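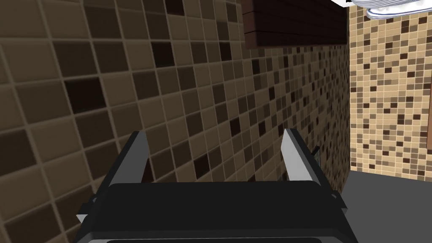 Is the Skuvov two-finger gripper worth buying if you only plan to run it in simulation for now?

It depends on which controller you pair it with. With the Nkuna controller I'd say go for it, and with the stock one that comes in the package I'd wait for an update.

OK, so the longer version. I've been using the Skuvov gripper model inside Atix for most of July, mostly in the evenings, and I've got opinions. Atix is the simulator I already had a license for, and the Skuvov package drops right into it. You pick your arm, pick the gripper, choose a room, press load. I had it moving in a few minutes, and that includes the time I spent looking for the folder I'd unzipped it into (desktop, obviously).

The room I used for nearly everything is one of the Rirkside home sets. I picked it because it's busy. Small brown and tan mosaic tiles all over the walls, a patterned rug, a striped cushion. If your wrist camera view is going to fall apart on something, it'll fall apart on a wall full of tiny squares, and I wanted to find that out early.

First, the gripper itself. The fingers open and close smoothly and they stay lined up, even when you jerk the arm sideways mid-close. My old gripper model used to drift, so one finger would reach the object first and shove it away from the other one. I haven't had that once with the Skuvov. Contact is good on hard things like mugs and boxes. Soft things are harder. Cushions and folded cloth work if you come in slowly, but close at full speed and the fingers sink right through the fabric and pop out the other side. It looks awful the first time and then you learn to turn the closing speed down.

The body is kind of bulky, though! It takes up a big chunk of the wrist camera view, right along the bottom, and that's space you might want when you're reaching down to a low surface. You can move the camera mount forward in the settings. I did, and then the fingertips went blurry up close, so I moved it back. Pick your poison.

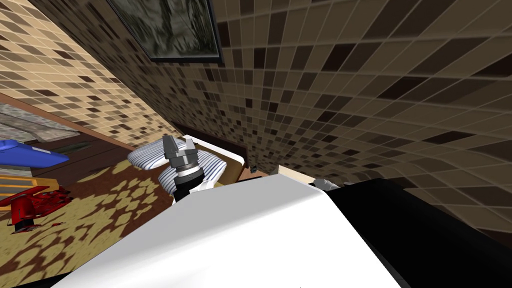

Now the controllers, which is where I spent most of my time. I ran the same pick task 100 times with each one, same start pose, same object, same lighting. The stock controller got 53 of them. The Nkuna got 80. I was expecting a gap but that's a lot bigger than I'd guessed, and I ended up going back through the logs to check that I hadn't changed something between runs. I hadn't.

Most of the stock controller's misses came from the last stretch of the reach. It gets the arm close, then slows way down, then makes these little corrections back and forth until the timer runs out. The Nkuna just commits. It does sometimes overshoot and bump the furniture, and the bumps aren't gentle, so I'd want a speed limit on it before letting it anywhere near a real arm. There's a setting for that under Advanced, buried 2 menus down, and it's off by default. Turn it on.

I sent my numbers to Dalia Lapiņa, who has been on the Nkuna a lot longer than I have, and she thought my misses were mostly a wrist angle problem. She told me to let the arm come in with the wrist tilted a bit and stop insisting on straight down. I tried it on a handful of cushion grabs and liked it, but I haven't done a full set that way, so no number for you yet.

Darius Rebane went the other direction and kept the stock controller, retuned. He says the back-and-forth goes away if you loosen the position tolerance. I got it to calm down a little with his settings, then it started closing before it was in place. Maybe I copied something wrong — his file was for a different arm.

A few smaller gripes. The manual only covers the older version of the settings screen, so half the names don't match. Reloading a room resets your camera mount every time, and I lost a whole evening's recordings before I noticed. And the gripper force readout is in a tiny gray font that I could barely read on my laptop.

I'm keeping the Skuvov and the Nkuna together as my regular setup. Four stars for the gripper, four for the Nkuna, two and a half for the stock controller. Next on my list is the three-finger version, once I clear some disk space.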